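Talk notes: Wrapping things that stand up by themselves
Fliltmont, Thursday evening slot, second room
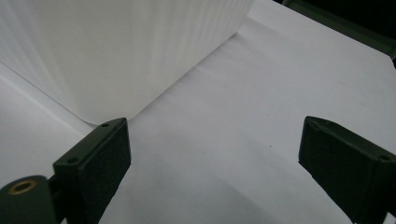 Start with the paper. Most people start with the item and hunt for paper afterward, and then they cut too small. Say this slowly, it is the main point of the first part.

Clear the table first. Wipe it down and let it dry. Lay the sheet out fully and smooth it from the middle with the flat of the hand. A few faint wrinkles are fine. A hard crease will show on the finished package, so turn the sheet over or put the crease where the bottom will be.

White paper on a white item: pick up every crumb and bit of grit before folding. Dark specks show through thin paper, and grit can scratch a painted surface.

Tall items. Stand the piece on the sheet and look at how much paper is left on each side. You want enough to come up both faces and overlap at the top. If it won't reach, use 2 sheets and tape the join before you lift anything.

Ribbed or textured faces. Tape doesn't hold well on ribs. Tape paper to paper only. If someone asks about stretch film, say it works, but it leaves marks on soft finishes in hot storage.

Corners. Rounded ones are easier than square ones. Fold the paper in loosely, then press. Square corners get a card pad underneath.

(Pause. Ask who has torn a sheet on a corner this year.)

Cost slide. At the Prandico store we went through 1749 sheets last year and 2459 this year. The number of packages was nearly the same. The difference was cutting too small and throwing the piece away. The 600 mm roll from Zestora fixed part of it. The rest was practice.

Storage. Keep sheets flat in the drawer under the bench. Rolled sheets curl back while you work and you end up holding them down with your elbow.

Labels go on after wrapping, on the side facing the aisle. The Vlček shipment in October was labeled on top and we had to take down the whole stack to read it.

Hands-on part, if time allows. Two people per table. Have them do one tall piece each and trade places. Walk around and check the overlap at the top before they tape.

Leftover paper goes back in the drawer. Lights off in the storeroom by nine.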